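Frade Home Forum > Kitchen and Storage > Natural materials

Mold on a coiled wicker basket tray, how to clean without warping

Posted Jun 16, 2019 by Umesham

I have a shallow round wicker tray used for produce on a kitchen table. It was stored in a basement cabinet from February until last week. On removal it had gray spots on the underside, mostly in the grooves between the coils, and a musty smell. No broken strands. The finish, if there is one, is thin and dull.

I have read conflicting instructions. One site says to soak the piece in diluted bleach. Another says never to wet wicker at all. A third recommends wiping with vinegar and baking in a low oven, and I would prefer to avoid the oven.

What I need to know:
Which cleaner reaches the grooves without staining the weave
How long to dry it, and in what position
Whether it can hold unwrapped food afterward

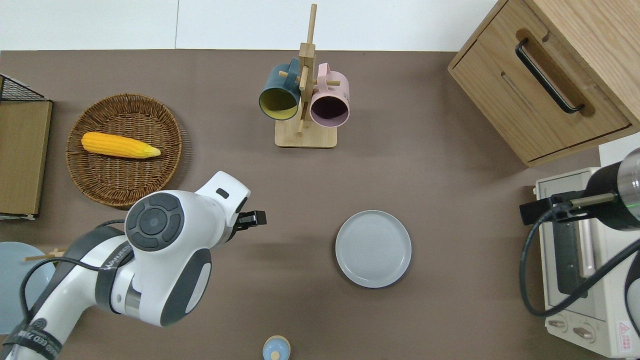 The basement reads 6 points higher on the humidity meter than the kitchen, so I assume that storage was the cause. I will keep it upstairs from now on, but I want the existing growth gone before it goes near bread or fruit. I have white vinegar, 3% hydrogen peroxide, dish soap and a stiff nylon brush. I can buy something else if needed.

2 answers

Plosent
982 posts

Do the dry work first. Take the tray outdoors, wear a dust mask, and brush along the direction of the coils with the nylon brush. Brushing across them lifts fibers. Follow with a vacuum and a soft brush attachment, on both faces.

Then mix equal parts white vinegar and water. Dampen a cloth, wring it out, and wipe one section at a time. For the grooves, use an old toothbrush dipped in the same mix and shaken off. Do not soak. Plant fiber swells when it takes on water and shrinks as it dries, and a coiled piece will dish or twist if the two faces dry at different rates.

Leave the vinegar on for an hour, then wipe with a cloth dampened in plain water. If spots remain after that, use the peroxide on a cotton swab, on the spots only. Test it on the underside first. It can lighten the color. Never mix the two in one container, and let the first dry before you use the second.

For drying, set the tray on a wire rack so that air reaches both faces. Run a fan on low across it, not down onto it. Turn it over every few hours on the first day. Allow two full days. Direct sun for an hour at the end is fine, but a whole afternoon makes the strands brittle.

Food: corn in the husk, onions, squash and whole citrus are fine once the smell is gone. For bread or cut items, use a cloth liner and wash the liner weekly.
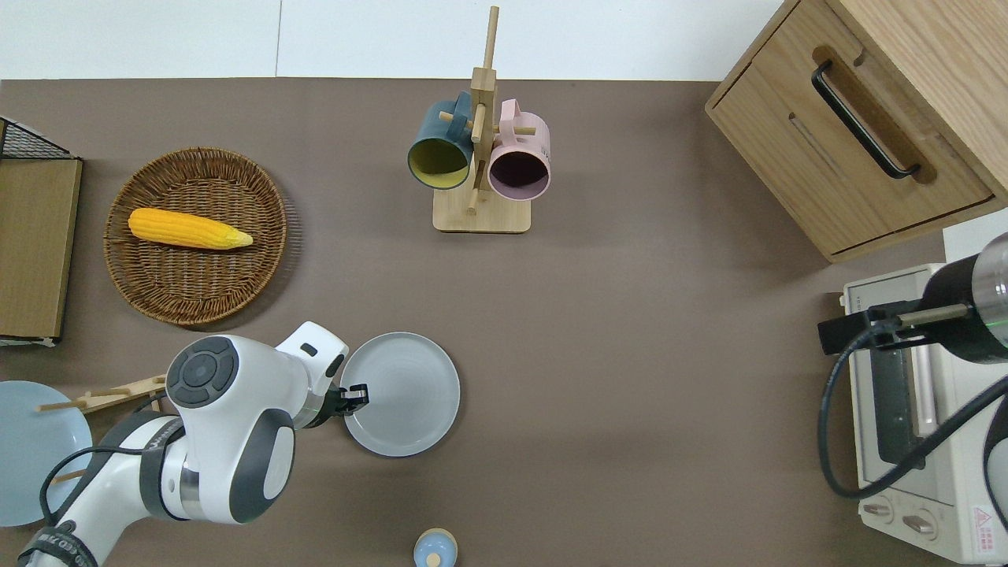

Blandine Rey
127 posts

Agree with most of the above, except the hour of contact time. On unfinished willow I got a faint tide line at the edge of each wiped section. Fifteen minutes was enough, and working a full coil at a time hid the overlap.

Also check what the tray is made of before using peroxide. Paper-core wicker comes apart if it gets wet. Look for a cut end on the underside: paper cord shows as a tight twist, willow or rattan as solid or porous wood.

If the smell returns within a week, the growth is inside the coils and I would stop using it for food.

Comment from Umesham

Cut end is porous, so not paper. Starting with the brush tonight and will use the shorter time.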